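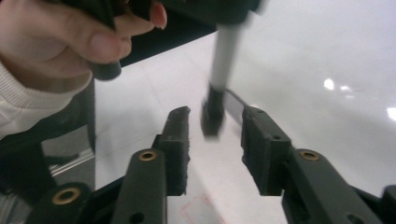

Last updated: August, by Milagros Palomino

Looking after rubber feet and tips

Small rubber feet turn up on stools, folding stands, step ladders, walking sticks and trivets. They harden with age, and a hard foot slides and leaves black marks on the floor. Check them twice a year, when you change the smoke alarm batteries.

Cleaning

Wipe each foot with warm water and a drop of dish soap. Rinse, then dry with an old tea towel. Don't use mineral turps or cooking oil, as both make rubber swell and go sticky. If the surface has gone shiny, rub it lightly with fine sandpaper until it looks dull again.

Replacing

Measure the leg, not the old foot, which may have stretched. Take the measurement in millimetres at the very end. A 12 mm tip should be a tight fit on a 12 mm leg. Soak a stubborn new one in hot water for 3 minutes and twist it on while it is still soft. Let it sit overnight before putting any weight on it.

Replace the whole set at once. One new foot among old ones will make a stool rock.

Marks on the floor

A pencil eraser lifts most scuffs from vinyl. On sealed timber, try a damp cloth with a little bicarb and wipe it off straight away. Kartini Lumenta wrote in to say a clean tennis ball works too, and it does on tiles.

Keep spare tips in a jar with a lid, out of the sun.

More in Workshop: Drawer runners | Sticking hinges | Glue for colour-matched trim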